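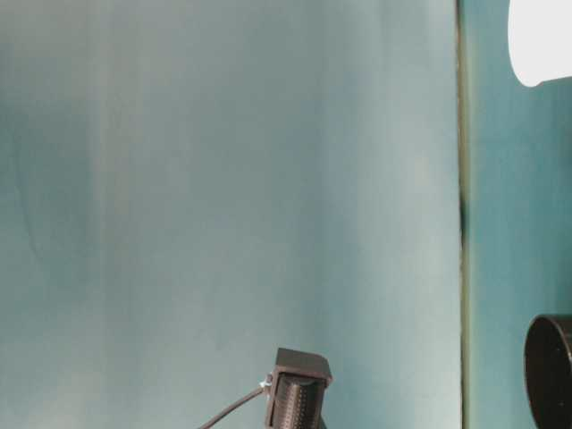
Lerato Chauke

Flarkham: a word list for labeling a linen closet

README

What you get

Two files. labels.csv holds 147 label names for closets, hall cupboards and the shelf above the washer that everyone has and no one has a word for. sizes.csv holds the print widths. Open either one in any spreadsheet program. If yours turns "Mar-Apr sheets" into a date, format the column as text first and then go have a quiet word with it.

Why I made it

I bought a label maker in December and used it with the judgment of a person who has just bought a label maker. By the end of the month we had a shelf called MISC, a shelf called MISC 2 and a basket called OTHER MISC. My family went on putting pillowcases wherever their arms got tired. The labels were fine as objects. The words on them were useless, so I started writing down better ones.

How the list was put together

The names come from three households, mine included. Each of us kept a note on the closet door and wrote down what people called things when they were shouting for them from another room. Shouted names went in. Names I thought sounded elegant were tried for a month, and most were dropped. "Guest Linens" survived. "Bath Essentials" did not.

Columns in labels.csv

name – the text to print
room – hall, bath, laundry or bedroom
plain – yes if a seven-year-old could read it out loud
overlaps – any other label that will start a fight with this one
source – house A, B or C

The overlaps column is the one to read before you print anything. Towels and Beach Towels can live together. Rags and Old Towels can't, as House B found out with a monogrammed set.

Print sizes

Names under 15 characters fit on the narrow tape. The longer ones need the wide tape or a shorter name. I'd shorten the name. Fiton clips and Botha baskets both take the wide tape, though on the Botha you have to trim the corners or they curl. 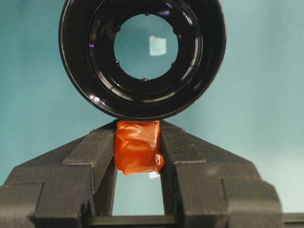 Pieter Sithole: I printed the whole hall set and the only one that stuck, socially speaking, was "Sheets That Fit the Big Bed." Could you split fitted from flat in the next version? We have one shelf for both and it's always the flat ones on top.

Fitted and flat are now separate rows, with the old combined row kept for people who fold a set into its own pillowcase and are at peace.

Known gaps

No holiday linens. No crib sizes. House C doesn't iron, so the ironing labels are all from House A and lean optimistic. There's one row that says only "blue ones," and I've left it in, as it gets more use than anything else on the list.

Changing it

Add rows at the bottom, fill in the source column, and please don't sort the file by name before sending it back to me. I did that once with Rutisa, my spice list, and spent an evening putting cumin back.

Use it however you like, at home or in a shop. Credit is nice but optional.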